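Home | Projects | Reports | Contact

Does the grasp planner know what it is holding?
Volkan Tokgöz and Tülin Oral

Print this page | E-mail this page

The Cindum planner came to us with a promise that it could lift fruit out of bowls without retuning. We doubted it. We gave it 2,673 simulated runs and kept the default settings for the first 2,000. 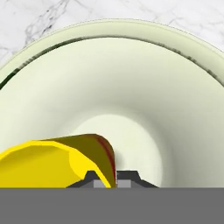
Our main complaint is the success flag. It turns true once both fingers report contact, and the code never checks whether the object rises. In 197 runs the flag was true and the banana's height had not changed – those went into the log as good grasps.

Tülin rewrote the check to compare height over 26 control steps. The score dropped, and we trust the lower number more. We still can't say if the planner handles the bowl wall or just gets lucky with the start pose. Everything so far is in simulation, with friction values we guessed.

Shares: 26 | Comments: 0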